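October 2022
By Delali Fiadzo

How a robot practices in a pretend room

A robot arm learns to pick things up by trying many times. Real tries are slow, and a bad one can break a cup. So the team at Wanberg lets the robot practice inside a computer first. This is called simulation.

The program draws a room, a robot hand and some objects. Then it changes the room – new wall colors, new furniture, a new place for the camera. Mahfuz Bhuiyan built 200 rooms this way. In them the robot made 1,774 tries at grabbing an object.

Why change the colors? If every wall were white, the robot might learn that white walls are part of the job. In a kitchen with green walls it could fail. When the walls keep changing, it has to pay attention to the object. 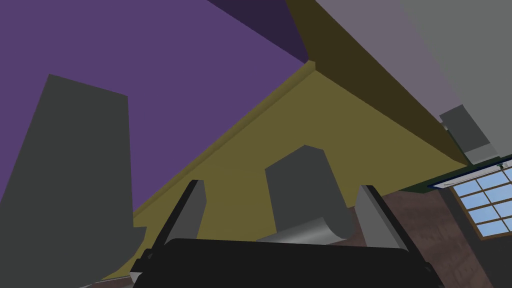 Can a robot that practiced only in a computer work in a real room?

Sometimes. The team tested a real arm on 21 objects it had never met, and it picked up most of them. Soft things, such as socks, were the hardest, as the program does not yet bend cloth the way real cloth bends.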